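Sirnine Wall Power Strip – Set-Up Guide
Section 4: Plugging In a USB Wall Charger
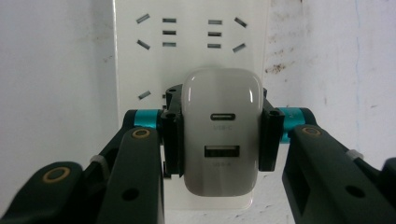
Fig. 13. USB charger lined up with the lower outlet area of an upright strip.

By now your strip should be fixed firmly to the wall, and the pleasant part can begin. Most people start with a phone charger, so we will too. Please read through the steps once before you pick anything up – it only takes a minute, and the angled slots can be a little puzzling if you grew up with a different kind of outlet.

Before you start

Check the small print on your charger. Its pins must match the Chinese-standard outlets on the strip, and its input rating must suit the supply in your home. Make sure your hands are dry, and give the faceplate a wipe with a dry cloth if it has gathered dust from the drilling.

1. Unplug any cable from the charger and set it to one side.

2. Choose your outlet. A charger with a wide body can cover more than its own slots, so we like to put it low down and leave the two upper outlet groups for slimmer plugs.

3. Turn the charger so that its pins match the slots you have chosen. In Fig. 13 the USB-C port is above and the USB-A port below, but let the pins on your own charger decide which way up it goes.

4. Hold the charger by its two sides, keeping it level, and bring it up to the faceplate until the pins find the slots.

5. Push straight in with steady pressure until the back of the charger sits flat. If it stops short, draw it out, check the slant of the pins and try again.

6. Connect your cable to the port it fits. Leave a little slack so that the weight of the phone never hangs from the charger.

Note: An upright strip asks a bit more of a heavy charger than one lying on the floor. If yours sags or works its way forward, move it to another outlet, or stand the phone on a shelf close by.

CAUTION: Never force a plug, and never file or bend its pins to make them fit. Do not use the charger if its shell is cracked or a pin is loose.

CAUTION: To remove the charger, grip the body and pull it straight toward you. Do not tug on the cable.

If the fit still feels wrong, see Section 7, or write to the Sirnine help desk at Pretdale and mention guide number 3023.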